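Shop Notes > Dye Bench > Batch Log

Notes | Swatches | Recipes | Suppliers | Older

Filed under: natural dyes, madder, wool

January, 4:40 pm

Madder again. Third go with the Panduria root, ground finer this time. Last batch came out brick, wanted it closer to a true red. Dernis yarn, the two-ply, scoured last night and left in the rinse bucket till morning.

Weighed out 878 g dry before the scour. Alum at the usual rate, cream of tartar cut in half - the full dose made the last skeins sticky and I'm still picking at them.

Root soaked overnight in tap water. Should of used the rain barrel but it's frozen solid. Added a pinch of chalk to make up for it, dont know if tap needs it here. Somebody check the hardness strips, they were in the drawer with the twine.

Heat log: slow start, way too slow. Pot sat at 41 C for most of the morning before I noticed the burner was on the low ring. Moved it over. Held under a simmer after that, lid off, stirred when I remembered. Browns come out if it gets too hot, so no boiling, whoever takes over tonight.

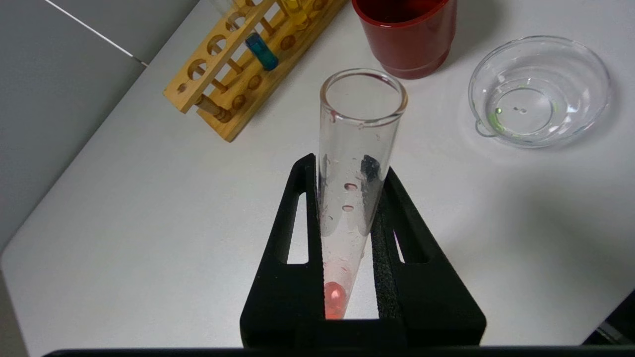

Skein 1 out after lunch. Orange-red, nice on the outside, paler where the ties were. Ties too tight AGAIN. Use the loose figure eight, not the granny knots.

Skein 2 left in. Want to see what a full night does. Skein 3 goes in the leftover bath tomorrow with no fresh root, should give a coral or a peach. The Fakari people asked for something soft for the baby blankets and that might do it.

Ordering: Pîrvu has ground root in 1,000 g bags now, cheaper than Panduria per bag but haven't tried it. Get one bag, not the case. Also need alum, and a new strainer - mesh on the old one has a hole and there's root bits all through skein 1. Shook most of them out on the porch.

Light test: card no. 33 is taped in the south window, half covered. Leave it up till spring. Do not move it to water the plants.

To do - label the jars, all of them. Two on the shelf just say "red".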